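Home | Contents | Chapter 6 | Chapter 7 | Index

Reading time: 4 minutes

Chapter 7
Care of the hand-held gripper

In the last chapter we set up the Trila cell and taught it the first movements. Now we look at the smaller tool, the one which the operator carries in the hand. It has few parts, and most of its faults begin at the finger pad. At Braslow the workshop keeps a service book for each tool, and Svenja Oltmanns has allowed us to use the pages for tool 34.

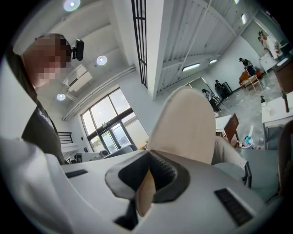
A worn pad must be changed before it tears. The service book gives a limit of 2000 grips, but you should also look at the pad every morning in January, when the workshop air is dry. Hold the tool so that the pad points up. The beige pad comes out of a slot with a black rubbery collar, and dust likes to stay in the fine ribs there. Clean them with a soft brush, never with a metal point. Brush the two black grilles in the housing as well.

Youssra Amrani writes in the book after each change: the pad, the collar, the name of the person. Please do the same in your exercises. In section 7.1 we take out the old pad, and in section 7.2 we fit the new one and test it with a load of 100 grams.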